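The Pull-Back Car

October 15, 2022
Posted by Fluston Bench Stories

The car came back to the lab in February with a return slip that said "goes the wrong way."

I logged it as received. It was a Zoltero, the small pull-back model with the blue shell, sold in a window box for ages three and up. The shell had tooth marks on the rear fender and one decal was missing. Neither counted as a fault. I put the car on the granite plate, drew it back the standard distance and let go.

It ran forward, hit the foam stop and sat there.

I repeated the test six times with the same result. Under the Stascombe procedure, a return that can't be reproduced is marked NFF, for no fault found, and goes into the gray bin. The bin is emptied at the end of the month. I wrote NFF on the tag, and then I didn't put the car in the bin, because the slip had a second line in pencil under the first. It said "only when you want it to stay."

There is no field on the form for that.

A pull-back motor is a simple part. The wheels turn backward and wind a flat spring through one train of gears. When the car is released, a small idler gear slides in its slot and picks up a second train with a different ratio. The spring unwinds and the car goes forward farther than it was pulled. If the idler sticks, the car either does nothing or it creeps. Reverse travel is possible only while a hand is pushing. I had explained this to new hires for years, usually with a motor cut open and mounted on a card.
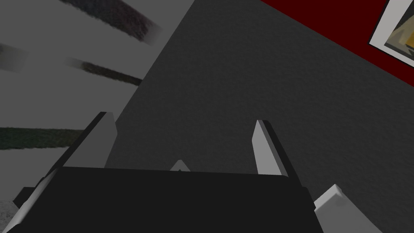 I opened the shell. It had two screws, both with undamaged heads, so it hadn't been opened before. The motor was a Tomić unit with a clear case, and the date wheel molded into the side matched our shipping record. The idler moved freely. The spring had its normal coat of grease. I found a carpet fiber on the front axle and removed it with tweezers, and I recorded the fiber.

With the shell off, I wound the motor and held the chassis above the plate. The rear wheels spun forward until the spring ran out. I set the chassis down and made a note of the run time. When I looked back it was at the rear edge of the plate. I had set it down in the middle.

The plate is checked for level every quarter. I checked it again and it was level.

The next step for an intermittent fault is a life test. The rig pulls the car back, releases it, catches it at the stop and carries it home again. A counter adds one for each cycle. The pass mark for this model is well under what I entered, but the rig was free over the weekend and I let it run. I put the shell back on first. I could have left it off.

On Monday the counter read 3535. The rig had stopped on a position error, meaning that the car wasn't where the catcher expected it to be. It was behind the start line, with its rear bumper against the wall of the track. The spring was fully unwound. The log gave forward travel for every cycle up to the last one and a blank for the last.

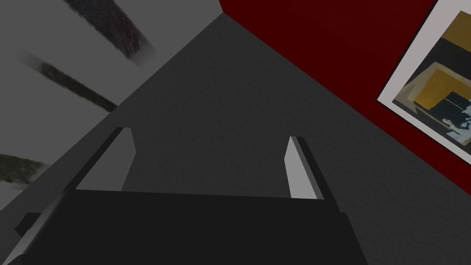

Two fingers, one on each side of the gap.

I tried to explain the blank. A blank in that column means the light gate wasn't broken. The car hadn't gone through the gate, so it had not gone forward. It had been pulled back, released, and had then gone farther back. For the spring to drive the wheels that way, a gear would have to be missing or an extra one present. I opened the case and counted the gears. The count agreed with the drawing.

I wrote to the supplier. Tomić answered within the day and asked for the lot number, the test temperature and a sample. I gave them the first two. For the third I sent a motor from stock with the same date wheel, and I described it in the letter as a motor with the same date wheel. They found it to be in good order.

The form also asks for the user's conditions of use. We don't often fill that part in. The return slip had a Fluston postmark and a phone number, and the warranty card listed the age of the user as eight. I called during business hours. The adult who answered went to get the child, and the child told me the car was fine most of the time.

I asked what surface it was used on.

"The kitchen," the child said. "And the hall."

I asked under what conditions it went backward.

The child thought about this. "When you let go but you don't mean it."

I asked whether a replacement would be acceptable. There was some talk away from the phone. The child came back on and asked whether the replacement would be the same one.

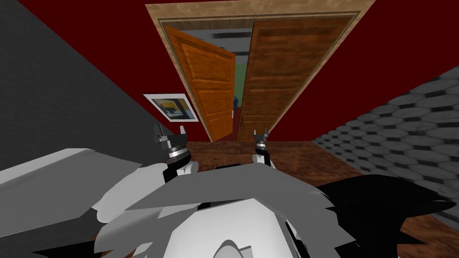 Double doors in the red wall, left side partly open.

I closed the file that afternoon. Under Cause I entered "not determined." Under Action I entered "returned to user, cleaned, rear bumper inspected." Both are allowed entries. I replaced the missing decal from stock and charged it to the job.

Before packing the car I put it on the plate once more. I drew it back the standard distance and held it there with one finger on the roof. The spring pressed against my finger with about the force the drawing gives. I thought over the shipping label, which was already printed, and the cutoff for the courier. Then I lifted the finger.

The car didn't move. I checked the spring and it was still wound.

I waited for as long as the courier allowed. Then I packed it in tissue with the wheels clear of the sides — the wheels have to be able to turn — and taped the box in the usual way. At the dock I put it on the scale and the reading drifted a little before it settled, toward the back of the pan.

Recent stories
The Jigsaw With a Spare Edge
Tolerance Stack
Kite String, 3 Ply
What the Music Box Left Out
Batteries Not Included

Contact | Submissions | © 2022 Fluston Bench Stories. All rights reserved. | Back to top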